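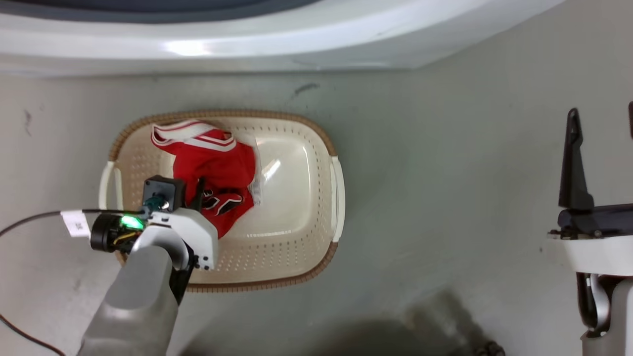

Oriana Lucero schrieb:
Rot nie unter 60, sonst riecht es nach dem zweiten Tragen wieder. Meine Meinung, seit Jahren unverändert.

Macarena schrieb:
Danke, Oriana, aber ich hatte noch gar nicht zu Ende gefragt. Also: Sporttrikot oder Sporthose, knallrot, weiße Streifen, vorne ein Aufdruck in Schwarz und Rot. Gehört meinem Sohn und darf laut ihm nur mit Dingen gewaschen werden, die es »verdient haben«. Im Moment liegt es allein im Korb vor der Maschine und wartet auf eine Entscheidung. Kann das mit den weißen Socken mit, wenn ich auf 30 Grad gehe? Die Maschine ist eine Clomeo, hat einen Haufen Programme, und ich benutze davon eins.

Renato_V schrieb:
Klar kann das mit. Wenn du rosa Socken magst.

Mei Begay schrieb:
Ach was. Ein Trikot aus Polyester färbt nach den ersten paar Wäschen kaum noch ab. Das Problem ist der Aufdruck, nicht die Farbe. Auf links drehen, 30 Grad, wenig schleudern, kein Weichspüler. Was steht denn auf dem Etikett?

Macarena schrieb:
Auf dem Etikett steht was, das war mal gedruckt. Ich erkenne nur ein paar kleine Zeichen, mehr nicht.

Oriana Lucero schrieb:
30 Grad ist keine Wäsche, das ist ein Spaziergang im Regen. Ich habe drei Handballer großgezogen, da wurde alles auf 60 gewaschen und es lebt alles noch. Die Handballer auch.

Mei Begay schrieb:
Und die Aufdrucke?

Oriana Lucero schrieb:
Welche Aufdrucke?

Renato_V schrieb:
Danke, das Thema wäre damit erledigt.

Anouk schrieb:
Ich misch mich mal ein, obwohl es eigentlich nicht gefragt war: lasst die Sachen doch bitte nicht zerknüllt im Korb liegen. Bei uns lag letzten August ein Trikot übers Wochenende nass im Korb, danach hatte der Aufdruck Knicke wie eine alte Landkarte. Der Korb hatte auch Löcher, hat nichts geholfen. Seitdem hängt Sportzeug bei mir sofort über der Badewanne. Sieht furchtbar aus, funktioniert aber.

Macarena schrieb:
Über unserer Badewanne hängt schon die Regenjacke vom Großen, das Zelt und seit Neuestem eine Isomatte. Da ist Warteliste.

Renato_V schrieb:
Ernsthafter Vorschlag: Farbfangtuch. Ich nehme die von Kunach, 38 Stück in der Packung, eins pro Ladung. Wenn das Tuch weiß rauskommt, weißt du Bescheid und kannst die Socken beim nächsten Mal riskieren.

Mei Begay schrieb:
Die Tücher sind Geldmacherei. Ein altes weißes Taschentuch zeigt dir genau dasselbe.

Renato_V schrieb:
Wer hat denn noch Taschentücher aus Stoff?

Mei Begay schrieb:
Leute, die keine Fangtücher kaufen.

Oriana Lucero schrieb:
60 Grad. Ich sag's nur noch mal, für die Mitlesenden.

Macarena schrieb:
Zwischenstand: auf links gedreht, 30 Grad, 1.000 Umdrehungen (Mei, ich weiß, der Knopf klemmt und weniger gibt es nicht), ohne Socken, dafür mit einem dunkelroten Handtuch, damit die Trommel nicht so leer ist. Sohn wurde angehört und findet, das Handtuch habe es nicht verdient.

Anouk schrieb:
Handtuch?! Das fusselt dir doch das ganze Trikot voll!

Mei Begay schrieb:
Leider richtig. Frottee und Polyester nie zusammen.

Macarena schrieb:
Läuft schon. Hat jemand einen Tipp gegen Fusseln?

Oriana Lucero schrieb:
Ja. Noch mal waschen, und zwar auf

Renato_V schrieb:
Oriana, bitte.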